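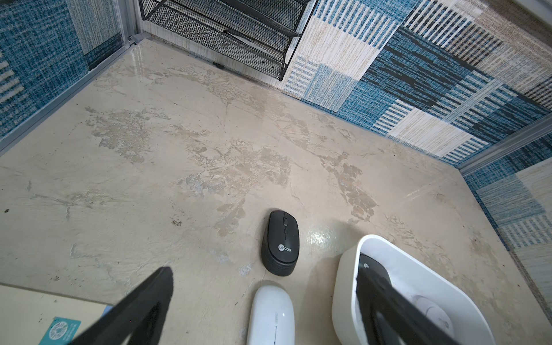
Planning a Two-Arm Sorting Bench on a Small Budget

Price the job before you price the arms. Write down what will be picked up, what it goes into, and how wide and heavy the largest piece is. Ours was computer mice into a white plastic tray, so we could skip heavy-duty arms entirely. If your parts are slick or rounded, ask the seller for a trial with your own parts.

Decide early whether you need one arm or two. A second arm also means a second control board, more cable and a second set of spare fingers. Our quote from Frota came to $853 for the enclosure and wiring alone, arms not included.
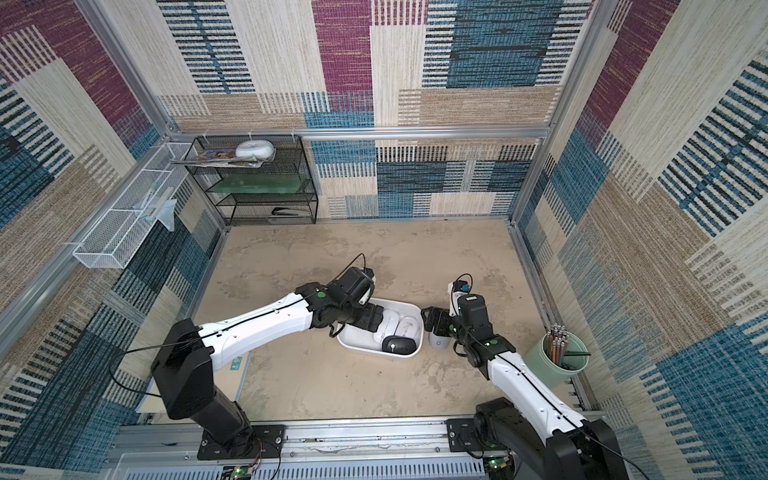
Leave room in the layout for the things that end up on any bench. Papers, a stapler and pencils all need a spot, and an arm needs clear space to swing. Mark the reach of each arm on the surface with tape before you drill anything. Duygu Aksoy did our layout on cardboard first and moved the right arm twice.

Put finger pads on the list as a regular supply, the same as tape or trash bags. Tips wear, and crumbs stick to them. We order 3 sets at a time and check them every June and again in winter.

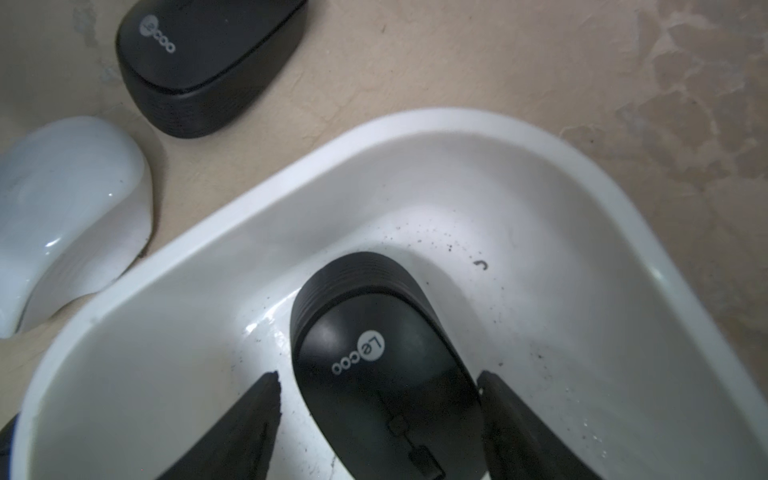

A handheld vacuum and a box of lint-free wipes should be in the first order too. Dark specks show up fast on a white tray. Wipe the camera lenses when you do the trays.

Buy spare trays from the same batch. Erdal Kozan picked up a few cheaper ones in Prutville with a lower rim, and we had to redo the drop positions.
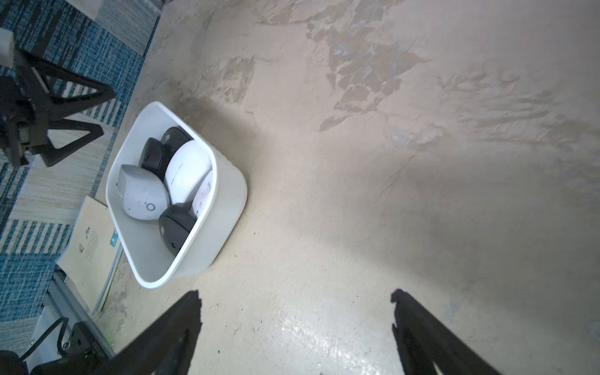
Keep back part of the budget until the bench has been in use for 2 months. Most of ours went to longer cables and a better light. Save the receipts in one folder, with the part numbers written on them.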